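Cuvberg demos, hand-held gripper, round table set
September, started 14:20

Table left cluttered on purpose, same layout as Caroline's list: mug, detergent, remote control, gift bag, cube, picture frame at the back. Target is the clear container with the white screw lid and green label. Operator was Levente, me on the log. Task is grasp upright, lift, set down by the mug.

Fingers to close on the body, well below the lid. Vlasta's last batch had grasps on the lid band and the policy copied them faithfully, tilt included. Glossy top gives reflections that move with the wrist, so keep the approach slow and level. 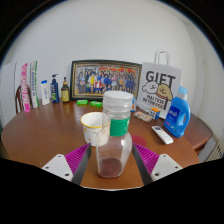 Do we discard a demo if the operator hesitates before closing?
Keep it if the pause is short and the fingers stay clear of the object. Discard it if the hand backs off and starts again, and write the episode number in the log.

First 3 episodes thrown out, tracking not settled. Restarted the mapping pass with a slower sweep along the wall side. The wall is plain and gives the tracker very little, so the clutter on the table is doing most of the work. Delia wants the frame and the bag left where they are for that reason.

Kept 37 episodes after the restart. Target for this object is 400 - the rest to be split between Levente and Fung-ping. Clear plastic is poor for the depth estimate at Wamthorpe, so no depth from this set, colour and pose only.
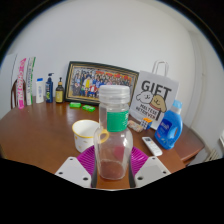
Open items

Finger pads: check the ridges for wear before the next block. Magenta pads stay on, do not swap colour mid-set.
Gripper width: zero reading drifts after long runs. Re-zero every 3 episodes until Fung-ping has looked at the encoder.
Replay on the arm: not done yet. Slot asked for at Murkivville.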